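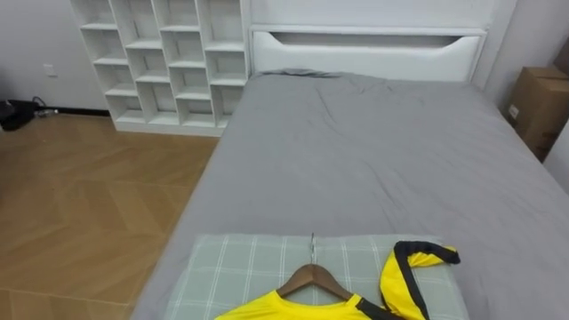

Teaching a home arm to hang shirts: tips from the bedroom build

Search tips Search this site Go

Filed under: Home Workshop > Laundry & Closet > Robot builds

Short version first. Hangers are harder than folding. If your build can fold a towel it still can't hang a shirt, don't let anyone tell you otherwise. These are notes from the Davby build (my name for it, two arms on a rolling base, one camera up top). Wrote them down fast between runs so excuse the order.

Start on the bed

Tried the rail first. Big mistake, everything swings. Bed is better. Flat, soft, nothing breaks when an arm comes down too hard. Shirt face up, hanger in the neck, work from there. Rail comes later, much later.

Plain fitted sheet, gray if you have one. Yellow shirt on gray is about as easy as it gets for the camera. White shirt on white sheet, forget it, I lost a whole evening to that.

Pull the sheet tight but don't iron the thing. A few wrinkles up by the headboard don't matter. Wrinkles under the shirt do. The software took one for a sleeve.

Put a pillow under the collar

Best tip on the page. Lay the shirt's top half on a flat pillow. Lifts the collar, gives the fingers something to push into, and you can go under the hanger without scraping the mattress. Thin pillow, not a fat one. Plaid has been OK for me as long as the lines are pale. Bold stripes were a mess.

Hanger

- Wood. Wire bends and plastic flexes, and both slide around on cotton.
- Hook points away from the shirt, toward the headboard. Same way every time.
- Shiny hooks glare under a ceiling light. Bit of matte tape on the bend if the depth camera drops out.
- Curved arms go in easier than straight ones. One side first, all the way to the shoulder, then the other. Never both at once, you will stretch the neck.

Pick shirts with a trim

Contrast collar band and cuffs are a gift. Yellow with black trim gives you an edge to look for instead of a big blob of one color. I trained mine on collar edges only for the first 148 runs and it still does better on trimmed shirts then on plain ones.

Sleeves

Sleeves are the worst part. They twist, they flip up, they end up on the pillow next to the collar. Don't fix them by hand before each run!! I did that for weeks and the build never learned a thing about sleeves. Leave them how they land.

If a sleeve is up, grab the cuff, not the middle. Pull out and down, slow. Middle grabs just make a second twist.

Finger pads

Bare printed fingers slip. Went through foam, bike tube, then the Mosach pads, which I cut in half to save money. Halves work fine. Wipe them every so often, lint kills the grip.

Grip force: start low. I put a hole in a good shirt at the factory setting. Old shirts only until you trust it.

Room stuff

Clear more floor than you think. Wheels need the whole side of the bed plus turning room. Herringbone wood is nice to roll on but the small wheels do tick over the joints, slow it down to a crawl near the bed or the camera shakes.

Cables. Keep them against the wall. Ran over my charger lead twice. Tape it along the baseboard or use a clip.

Boxes on one side of the bed are fine if the arms only work from the other side. Tell the base they're there though, mark them as a no-go zone in the map.

Tall open shelves: empty the bottom rows at least while you're testing. An elbow swings wider than you expect.

Logging

Save every run, good or bad. I name the file with shirt color, hanger type, sleeve up or down. 2273 clips on the drive now and I can find any of them. Before that it was just dates, useless.

The Fleser controller writes its own log too but it fills up and stops without a warning. Empty it before a long session.

Quick list for before you press go

Sheet tight. Pillow flat. Hook to the headboard. Cable out of the way. Stop button in your hand, not on the nightstand, in your hand.

Next one will be the rail, once I get the wrist rebuilt. Parts were meant to come in March. Still waitng.

148 comments | 32 shares | 2974 views

Tags: laundry, hangers, shirts, home robot, bedroom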